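Keeping charging cables in order and making them last

Most cables in a house fail at one of two places, the last inch before the plug or the spot where somebody wound them too tight. The notes on this page cover sorting, winding, storing and cleaning the ordinary black and white cables that collect in kitchens, desks and workshops. Last revised 7 May 2023.

## Sort first

Empty every drawer, bag and jar that has cables in it onto one clear table. A plain light-colored surface is best, as thin black cables show up well on it and you can see the shape of the plugs. Set aside 45 minutes for an average household. Make piles by plug type and leave length and color for later.

Anything with a split jacket, bare wire or a scorched plug goes straight into the recycling bag. Don't tape it up for one more year. Electrical tape gets gummy and slides off, and the break underneath keeps getting worse.

When I did this in our house in Durnitz I had 11 USB-C cables and used four of them.

## Test before you keep

Plug each cable into a charger you trust and a phone that isn't full. If it only charges when held at an angle, check the phone's port for lint before you blame the cable. A wooden toothpick will lift out most of it with the phone switched off. Never use a pin or a paper clip.

Some cables charge but don't carry data, and from the outside they look the same as the ones that do. Connect the cable between a phone and a computer and see whether the computer finds the phone. Mark the charge-only ones with a dot of white nail polish on the side of the plug. Let the polish dry and keep it off the metal.

## Handling

- Pull on the plug, not the cord.
- If the cord has to be held near the end, hold it lightly and leave some length free so it can curve on its own.
- Line the connector up with the port before you push. USB-C goes in either way up but it still has to go in straight.
- Don't let a plug hang off the edge of a counter where a hip or a drawer will catch it.

## Winding

Thin cables want to go back to the curve they came with. Find that curve by letting the cable hang from one end and give it a few seconds. Then make loops a bit wider than your palm, following the way it already bends. If a loop fights you, turn the cord slightly between thumb and finger and it will lie down.

Wrapping around the hand and elbow puts a twist in every turn, and wrapping around the charger itself bends the cord hard right where it leaves the plug. Both shorten its life.

For ties, hook-and-loop strip bought by the roll is cheaper than the cut kind. The Orker roll I use is 2 yards long and trims with kitchen scissors. Rubber bands dry out and leave marks. Bread bag clips work for very thin cords and you can write on them.

## Storing

A shallow drawer with dividers beats a deep box. We have a Rundside tray with narrow slots, one coil per slot, plugs facing the front. Cardboard tubes from toilet paper, stood upright in a shoe box, do the same job for nothing.

In the workshop, hang longer cords from a wide peg or half a tin can screwed to the wall with its edges filed smooth. A nail is too thin and leaves a kink at the top.

Keep cables away from the oven side of the kitchen and out of the cupboard under the sink.

## Cleaning

Wipe the cord with a barely damp cloth and a drop of dish soap, then with a dry one. Unplug it at both ends first. For sticky label residue, rub in a little cooking oil, wait a few minutes and wash off with the soapy cloth. Keep liquid out of the plug. If there's dust inside the connector, a dry soft brush is enough.

## Once a year

I go through the tray every September, before the school things come out. It takes almost no time once the first sort has been done. Spares that nobody has touched go to the thrift store with a paper tag on each saying what it fits.
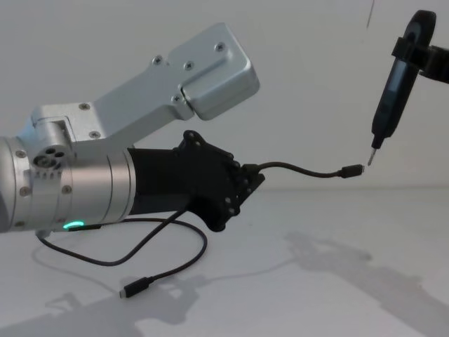 Ismail: I'd add one thing about the winding. On cords over six feet I do every second loop underhand, so it flips the other way, and they pull out without knotting. For the short USB-C ones I don't bother, two loose loops and a bread clip is plenty.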